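ok so I've been baking my own rolls since June and I have opinions now. Thread, sorry in advance

Started because the Nusgate bakery moved across town and the bus there is 24 minutes each way. I love those rolls. I do not love them 48 minutes' worth

First batch came out like hockey pucks. I was using the Jener yeast that had been in my cupboard since the last apartment — dead as anything. New packet, same recipe, totally different rolls!
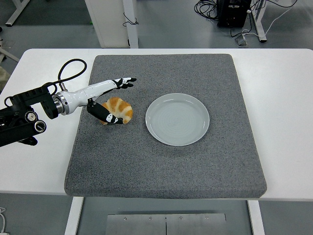 Do you need bread flour for soft rolls? All-purpose works fine, you just knead it a few minutes longer and go easy on the water.

I use Skotdale all-purpose because the corner store has it and it's cheap. Had a phase of buying the fancy stuff (you know the kind, brown paper bag, little drawing of a mill) and my rolls tasted exactly the same

Okay, the overnight thing. Mix the dough after dinner, cover it, stick it in the fridge, go to bed. In the morning you shape it and let it puff up while you have coffee

The flavor is so much better this way, kind of nutty, and the dough is way less sticky to shape 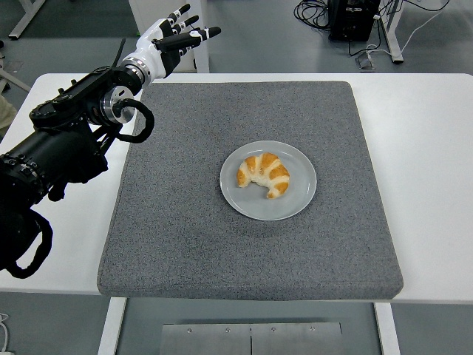
and it fits around a normal workday too, which the old same-day recipe never did. I was eating dinner rolls at 10 pm

Milk wash before baking if you want them shiny, butter right after if you want them soft. I do butter — lots

Next up is the Ebihara milk bread recipe, the one with 133 comments all arguing about pan size. Wish me luck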